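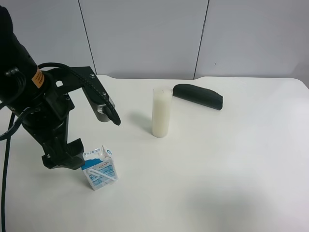
*Small milk carton, with the gripper just above and to the left.*

January, late morning into lunch. Fiction workshop, second draft of the Birava novel.

I've now read the whole thing through again, and I want to get my thoughts down while they're still warm, so forgive me if this wanders a bit. I like it so much more than I expected to! The first draft had me worried, all those dinners and nobody saying what they wanted, but the new opening at the ferry office is lovely and quick, and by the time Ilse has missed her boat I was completely on her side.

Things that are working and should please be left alone:

- the sister's phone calls (funny, a little mean, very true to life)
- the walk back from Metus in the rain, though I'd trim the bit about the umbrella
- Rautiainen as the surname for the landlord's family. I know we argued over it. It reads fine, and I take back what I said.

The middle is where I got lost. We go over 100 pages without the two leads being alone in a room together, and for a romance that's an awfully long time to ask a reader to wait. I don't mind slow, I love slow, but somebody needs to be thinking about somebody. Right now Ilse thinks mostly about the inheritance papers. I marked the places in pencil where I caught myself skipping ahead to look for Tomas. 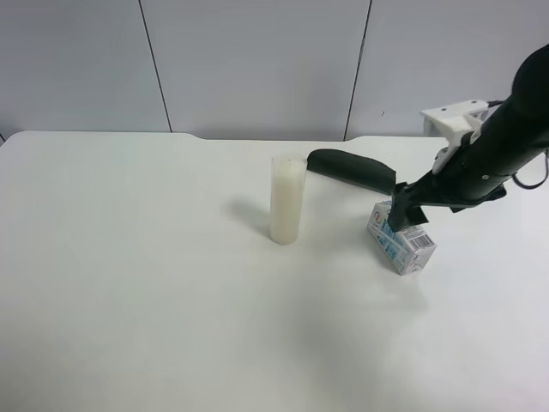 *Tall cup, toward the back of the table.*

Chapter 19 needs its own paragraph here. It's the big quarrel, and on first reading I thought it came out of nowhere, so I went back and looked for the setup. There is some, it's just hidden in a letter that Ilse only half reads. Could she read the letter out loud to the sister? Then we'd have it in our ears when Tomas says the thing about Ivgate, and it would hurt the way it's meant to. I tried a rough version on the back of page 100 and you're welcome to steal it or cross it out.

Also the timeline: he leaves in the fall, comes back "after a few weeks," and it's spring. Either he was gone longer or the lilacs have to go. I'd be sorry to lose the lilacs.
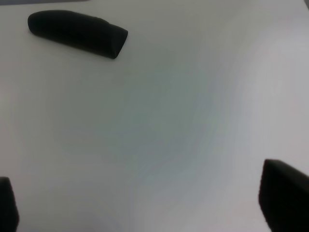
Aatos Niskanen

Added after lunch. I reread the last 3 chapters with a sandwich and I'm less sure about the ending than I was this morning. The proposal is sweet, but it's the sister who gets the best line in it, and I wonder whether we could let her have that line a page earlier and leave the two of them some quiet. Would like to hear what the rest of you think before anything gets moved.

Still to do: check the spelling of the ferry captain's name (it changes), and find my good pencil. The marked-up copy is on the shelf by the kettle, rubber band around it, please keep the pages in order.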